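Sorting out the odds and ends drawer

Household tips from the Drenness workshop pages
Updated 30/01/2024

Most homes have a drawer, a box or a tray where small things end up. In ours it was the second drawer down, next to the cooker, and it had reached the point where it would only open if you pushed a hand in and flattened the whisk. These are the notes I made while clearing it, with a few points added later for the shed and the cupboard under the stairs.

Empty it completely

Take everything out. Picking through a full drawer and removing the odd thing does very little, and you will stop after ten minutes. Tip the lot into a shallow tray or a washing-up bowl and carry it to a table with good light. A tray with sides is better than newspaper, as screws and drawing pins roll.

While the drawer is out, wipe the runners with a dry cloth and then rub them with the end of a candle. Wooden drawers in older kitchens stick more in wet weather, and wax helps for months. Don't use cooking oil. It goes gummy and collects crumbs.

Sort by where it is used

I used to sort by type: all the pens together, all the string together. It looks tidy for a week. Sorting by the place where you use the thing lasts longer. Scissors for opening food packets stay in the kitchen, and scissors for parcels go with the tape. If that means owning two pairs, own two pairs.

Gloves, spoons and pens are the worst for drifting about. Work gloves come in from the garden and get put down on the nearest surface, and plastic spoons are kept after a picnic on the grounds that they will be useful. 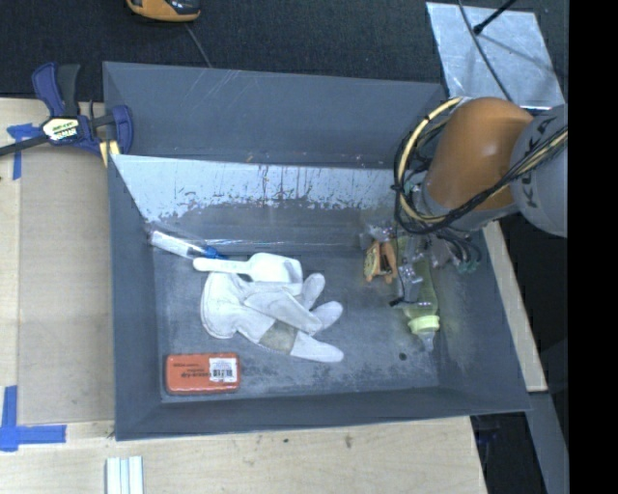 Pens need testing. Scribble on the back of an envelope, and if nothing comes after a few turns, throw the pen out. Felt tips that have been left without a cap can sometimes be brought back by standing them nib down overnight in a very little warm water, if they are the water-based sort. Permanent markers won't respond to that. Store markers flat, with the caps pushed on until they click.

Work gloves

Keep them in pairs with a clothes peg. Canvas gloves can usually be washed by hand in cool water with a bit of ordinary soap, then hung by the cuffs away from the radiator. Leather should only be wiped with a damp cloth and left to dry slowly -- on a radiator it sets like a board. If the fingers have gone stiff, work in a small dab of saddle soap and flex them as they dry.

A glove with a hole in one finger is still good for handling logs or scrubbing pots. One with a worn palm isn't worth keeping.

Plastic spoons

Keep three at most. They are handy for measuring out plant feed, stirring small amounts of filler and scooping grout into corners. Once a spoon has been used for any of these, put a band of coloured tape on the handle and keep it out of the kitchen for good.

Stained trays and boxes

Rust marks inside a plastic tray usually come from a wet tool or an old tin left standing in it. Try lemon juice and salt, left on for an hour and then scrubbed off with a nail brush. Never mix it with bleach, and rinse well before trying any other cleaner. Old paint drips can often be lifted with a plastic scraper if you warm them first with a hairdryer. If the stain still won't shift, use the tray for muddy boots.

On metal, dry the surface properly before you do anything else. Rub back loose rust with wire wool, wipe off the dust and give it a thin coat of paint.

Dividers

You can buy drawer dividers. I had a Multano set for a while, and it was fine, but it was made for a deeper drawer than mine and the lid of the cutlery box caught on it. Shoe box lids cut down and taped at the corners did the same job. The Trastero stacking boxes in the shed have lasted better, mainly because they have straight sides and don't waste space.

Measure the inside of the drawer, front to back, before buying anything. The shelf in our under-stairs cupboard is 965 mm wide, and I had bought boxes for a metre.

Labels

Write labels in plain words and large letters. "Fuses and bulbs" is better than "Electrical", which ends up with every old phone charger in the house. Masking tape takes pen well and peels off cleanly for almost a year. After that it leaves a line of glue, which comes off with a little white spirit.

Keeping it clear

I go through the drawer every 28 days, when I change the water filter. It takes as long as the kettle does. The shed gets done once a year, in July, with the doors open and everything out on the grass.

More in this section: Descaling a kettle -- Sharpening kitchen scissors -- Storing paint tins over winter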